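Test kitchen notebook, September
Fridge-freezer by the back wall, Purnonley job

Started 8.35. Katherine Taipe wants the top compartment back in use for the Follell dough trials, so it has to be cleared and defrosted first. Stock moved to the Fragkou chest freezer in the corridor, list taped to its lid. One bag of peas out of date, binned.

Before starting:
- towels along the foot of the lower door
- tray and plastic scraper from the sink drawer, no knives
- lower door stays shut throughout, the milk is still in there

Freezer at 8.50, before switching off. Thin layer of frost over the floor, nothing left inside. Door swings to the right, so keep the trolley on the left.

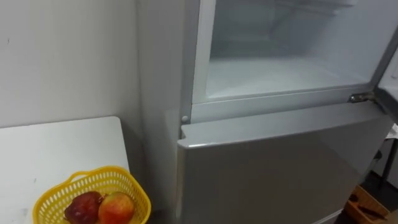
Still to do
Switch off at the wall and leave the top door open. Wipe down with warm water and bicarb, 20 g to the litre. Check the seal along the bottom rim. Ask Garnatach for a price on a new one if it has gone hard.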